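An alarm should ask somebody to do something
Gobnait Gallagher
1/1/19

The Nerkent supply takes water from two boreholes, treats it at the Foley pumphouse and lifts it to a covered reservoir above the village. In May the telemetry for this modest arrangement sent 942 alarm messages to the duty phone. My argument is that most of them should never have been configured as alarms, and that the usual reasons for keeping them do not stand up.

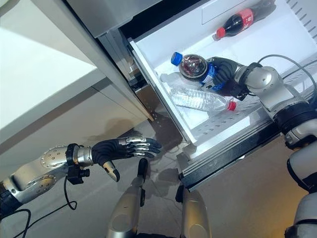

7 min read

The word needs a definition before anything else. In the sense I use it, an alarm is a notice that a person must act within a known time, and that something worse will follow if they do not. A low chlorine residual leaving the contact tank is an alarm. So is a falling reservoir level with no pump running. A pump starting is an event. A door opening is an event, unless the site is supposed to be empty. A level of 68 per cent is a reading. All of these may be worth recording, and a telemetry system will record them at almost no cost. The expense begins when they are all sent down the same channel, with the same tone, to the same person in bed.

Most systems I have looked at make no such separation. The Vosus outstation at Foley came with every input set to notify by default. That includes the inputs that report normal operation, such as the duty pump handing over to the standby pump, which the control logic does deliberately so that both machines wear evenly. The handover produces a message. The return produces another. Neither has ever required anybody to do anything, and I cannot construct a case in which it would.

The supplier's defence is that a default of "on" is safe and a default of "off" is dangerous. If a useful alarm is missed during commissioning, the supplier may be blamed. If a useless one is left in, the operator simply acknowledges it. This treats an acknowledgement as free. It takes a few seconds at midday and a good deal longer at night, and each one teaches the operator a little more about how likely the next message is to matter. An operator who has found the last fifty messages empty is behaving quite reasonably in expecting the next to be empty too. We should not design a system that trains people to ignore it and then describe the outcome as human error.

Gearóid Lenihan, who maintained the electrical side at Nerkent for many years, took the opposite view, and his case deserves to be put properly. He regarded the stream of messages as a sort of pulse. If the handovers kept arriving on time, the outstation was alive, the modem was alive and the pumps were cycling. Silence worried him more than noise. He had once attended a site where the telemetry had failed without any indication, and the first report of an empty reservoir came from a farmer.

I accept the problem and disagree with the remedy. A communications link does need to be supervised, but the supervision should be done by the equipment at the receiving end. The outstation sends a routine message at a fixed interval, the server expects it, and an alarm is raised when it fails to arrive. That gives one notice for one fault. Asking a person to notice that something has stopped arriving is the least reliable method available, particularly when the thing in question arrives at irregular times and is mixed with other traffic.

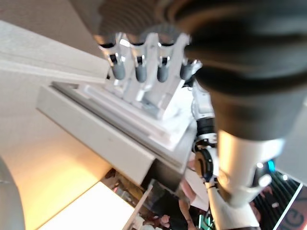 Local indication suffers from the same confusion as remote notification. A panel door with a row of lamps is usually laid out by whoever had space left on the drawing, and the colours follow habit: green for running at one site, green for available at the next, blue for whatever was added last. Newer equipment has moved towards small lights set directly into the casing, like the cyan one beside the round white fitting in the photograph, and they are neat enough, but a single coloured point can tell a visitor very little until somebody writes down which state it stands for. On a pumphouse panel I would want that written on the door itself, in words, beside the lamp. A manual in the van is of no use to the person who has been sent out at short notice to a site they do not normally cover. The test I would apply is whether a competent stranger can tell from the door what is wrong and whether it is urgent.

Priority levels are often offered as the cure. The Burkex panels fitted at the boreholes allow every alarm to be graded from one to four, and the grading is carried through to the text message. In practice this postpones the decision. When an engineer is asked to grade a long list in an afternoon, the doubtful items drift upwards, as nobody wants to be recorded as having called a fault unimportant. At Nerkent the top grade had been given to more points than the other three together. A grade shared by most of the list carries no information.

Two grades would be enough for a supply of this size. The first means go now, or telephone somebody who can. The second means deal with it on the next working day. Anything that fits neither description is an event, and belongs in the log, where it can be read at a desk. I have heard it said that this is too crude for a treatment process. I would ask which response lies between going and not going. If there is no third response then there is no need for a third grade.

The harder work is in the thresholds. A large part of the May traffic came from the reservoir level, which had been given a low alarm set close to the level at which the pumps start. Every morning the draw-off took the water down to the start level and a little beyond, the alarm was raised, the pumps brought the level back up, and the alarm cleared. On windy days the surface moved enough for the float to make and break several times during each crossing. None of this was a fault. The setting had been chosen from a drawing before anybody knew how the village used water.

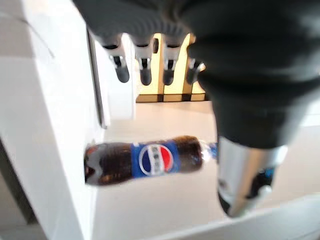

A sound threshold is found by working backwards. Take the level at which customers on the highest ground lose pressure. Take the time needed for somebody to travel to the site, find the trouble and put a pump back into service. Multiply that time by the heaviest draw-off expected, convert the volume to depth, and add it to the first figure. The result is the level at which a person has to be told. If that level falls inside the normal working range, the reservoir is too small or the cover arrangements are too slow, and neither can be put right by changing a number on a screen. It is useful to find that out from arithmetic during office hours.

Dead bands and time delays deserve more respect than they get. A short delay on the float would have removed the wind from the record completely. Engineers resist delays on the grounds that they hide things, and a delay on a chlorine alarm does need careful thought. On a reservoir that takes hours to empty, a delay of two minutes hides nothing that anyone could use. The proper length depends on how fast the process can go wrong, and it should be written in the schedule next to the setting with the name of the person who chose it.

I would also end the practice of sending clearances by text. When a fault has been raised, somebody should be dealing with it, and they will know when it is over. When it clears by itself before they can reach the site, that is interesting and ought to be examined, but the examination is a daytime job. As things stand the clearance wakes the person a second time to say that they need not have been woken the first.

Applied to the Foley list, these rules leave 21 points entitled to ring the duty phone. I expect that number to be disputed. Some readers will have an item that they would restore, and the way to argue for it is to state the action required, the time available and the consequence of doing nothing. I have no objection to a longer list if each line can be filled in. Several of the points I removed had been there since the panels were new and could not be traced to any request, incident or drawing note.

Insurers and auditors are the remaining difficulty. A long alarm list looks thorough on a form, and a short one invites the question of what has been taken out. My preference is to answer that question in advance, with a schedule showing every input, including those that are only logged, and the reason for each. It is a dull document to prepare. At Nerkent it occupied most of two working days, and the longest discussion concerned the setting for the frost thermostat in the sample cabinet, which has been left at its old value until there is a winter's record to compare it with.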